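Grilside puts grippers through their paces, in simulation first

Tarstead, September 18, 2019 – I'm Clodagh Gallagher, I run the test group at Grilside, and I get to share the news I've been sitting on since March: our gripper comparison suite is open to outside teams, starting today!

We built it with our friends at Boyer, mostly because we were all tired of arguing over which fingers to buy (Thierry Poulain and I once spent a whole train ride on this). The suite runs 279 simulated tasks on 8 gripper models, and every gripper gets the same arm, the same controller and the same table. You swap the hand, press go and read the scores over lunch.

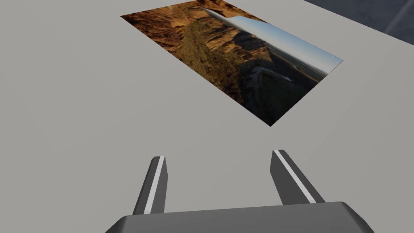

Flat things are my favorite part, I'll admit. A mug is easy to love, but try getting two stiff parallel fingers under a sheet of paper or a photo print! You can come in from the side, you can press and drag it to the table's edge, you can hunt for a corner that sits up a little. Inès Delaunay wrote 70 of the tasks around exactly this sort of trouble – and she's still sending me new ones.

We also let you move the camera. The view from the wrist is great up close and pretty stingy about everything else, so teams can run a task with that view alone or add a fixed one and compare the two.

Our own first round came to 4,000 runs, and the full results are free to download with the suite. Régis Moulin is taking sign-ups from labs and small shops now, and we'd really like to hear from people who make their own fingers.

Press contact: Corentin Guérin, Grilside, Tarstead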